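Speaker notes – Equipment planning for the packing cell
Madhu Chauhan, Beltby site, Monday, January 13, 2025
Slot is 50 minutes including questions. Handout has the cost sheet; do not read it out.

Slide 1. Title
Say who I am and what I cover: capital requests for the Beltby packing cell, plus the spares budget. Fletcher Prendergast takes the safety questions at the end. Marion McIver has the lease terms if anyone asks about them.

Slide 2. What the request covers
Two arms, two grippers, one table, cabling, controller software, training. The pedestal is a separate line. Last year it was folded into the arm price and the finance team could not depreciate it correctly. Ask people to keep it separate in their own requests.

Point out that the gripper is priced as a consumable with a long life. The arm goes on the capital sheet, the gripper goes on the operating sheet. Alcides Rocha argued against this split and may raise it again. The answer is the same: a gripper that handles cartons all day will be opened for service well before the arm is.

Slide 3. Grippers
The short version for anyone writing a specification: state the object first, then the gripper. Give outside dimensions of the smallest and largest carton, the weight when full, and whether the lid is a flap or a separate part. "General purpose" is not a specification and Cirnitz will quote the most expensive unit against it.

Linkage grippers have pivot pins. Pins wear. Ask the supplier for the pin kit as a line item, with a price held for the length of the lease. Tratari held theirs. Cirnitz would not, and that is in the comparison table on the handout.

Slim two-finger units reach into an open carton more easily and cost less to repair. The wide linkage type takes up more space near the work, so check clearance against the side of the largest carton before ordering. Marlene Magalhães has a cardboard template for this and will lend it out.

Slide 4. Work area
Leave this one up while talking about space. Let people look at it before starting.
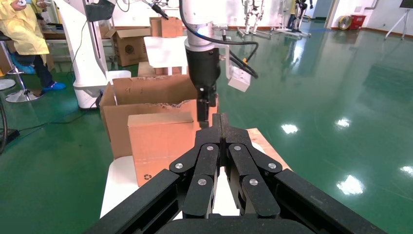
Slide 4: Small closed carton on the table, larger open carton behind it, second arm above with its two-finger gripper pointing down.

Table first. A white top is fine for contrast against brown cartons, but ask for a matte finish in the quote. Standard finish is what arrives if the line is left blank.

Then the floor. Green epoxy, glossy, with the overhead lights showing in it as bright patches. Anyone budgeting for vision should include a lighting survey in the same request. Adding it later means a second approval and a second site visit. The survey is a fixed fee from Barbosa and they include a written report.

Cables. Note the loops on the hanging arm and the run on the floor near the base of the pedestal. Cable management belongs in the original order: clips, sleeves, floor covers, and a spare of every connector. It is a small line and it is the line most often cut. Do not cut it.

Packing material. The large carton has paper packing showing at the rim. If the cell will handle filled cartons, the trial has to use filled cartons, and the material for the trial needs a budget code. We paid for ours out of office supplies and had to move it afterward.

People. Seating, gowns and shoe covers are recurring costs. Put them under operating, per shift, and have the shift lead sign the quantity.

Slide 5. Numbers
Only three figures go on the slide.
Spares allowance per gripper, first year: $2,061.
Delivery time from order to site, Tratari: 8 weeks.
Training places included in the quote: 2.

The spares figure covers pins, finger pads and one set of side plates. It does not cover labor. If someone asks why it is higher than last year, the side plates were added.

Training places are the weak point of the quote. Two is not enough for a cell that runs on more than one shift. Extra places can be bought at the time of order for less than they cost afterward, so decide now.

Slide 6. Lease or purchase
Keep this brief. Lease suits a cell where the carton sizes may change. Purchase suits a fixed product. Our carton sizes changed last year and are expected to change again, so the request is for a lease with an option to buy. Marion can go through the return conditions. The one to mention is that the pedestal must go back with its original base fittings, so label them and store them.

Slide 7. Dates
Requests are due in May. Late requests go to the next round. Quotes must be no older than the current quarter and must name the gripper model on its own line.

Slide 8. Questions
Likely ones:
Can two cells share a spare arm? Yes, if both use the same controller version. Check before assuming.
Who owns the lighting survey report? The site does. Keep a copy with the asset file.
Can we reuse an existing table? Yes, after a load check. Fletcher has the form.

If time is short, skip slide 6 and send people to Marion. Collect the sign-in sheet before leaving the room.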